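Search this site Enter keywords Go

Buying for a Robotic Suturing Bench: Your Questions

By the Vuvimari skills lab desk, Cestimville
Updated November
5 min read

I get the same emails every budget season, so I finally wrote my answers down. I do the ordering for a small surgical training lab, and most of what follows I learned by getting it wrong the first time!

Where do I start, the robot or the room?

The room. Measure your doors, check your outlets, find out who pays for the power. We had our floor plan approved before we asked Barroso for a quote, and it made the whole conversation shorter (and cheaper, I think).

How long should I allow?

We took eight months from first quote to first practice session. The paperwork ate most of that -- the delivery itself was quick.

Should I buy refurbished?

For the arms, I'd consider it if the service contract comes with them in writing. For instruments I want to know how many uses are left on each one before I talk price. Ask for a list by serial number. If the seller gets vague, I move on.

How many instruments do I need?

We run one bench and keep six on the shelf. That felt like a lot on the order form and it feels like barely enough in a busy week. Budget for replacements in year one, please, and give them their own line.

What about practice pads and suture?

This is the line everybody lowballs, me included. My first order was 21 pads from Fomov and I thought I was set for the year (ha!). Trainees go back into the same groove over and over, and thread disappears at a rate I still can't explain to my finance office. Price a pad and its suture together, as one session's cost, then multiply by your real schedule.

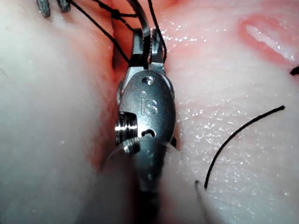
Do I need a service contract?

Yes. Get the response time in days, and ask whether loaner parts are included. Ours covers five visits a year, cleaning advice too, which I've leaned on more than I expected.

Can I spread the cost?

Usually. We leased the arms and bought everything small outright. Ask about the buyout price at the start, while they still want your signature -- mine came down quite a bit once I brought it up.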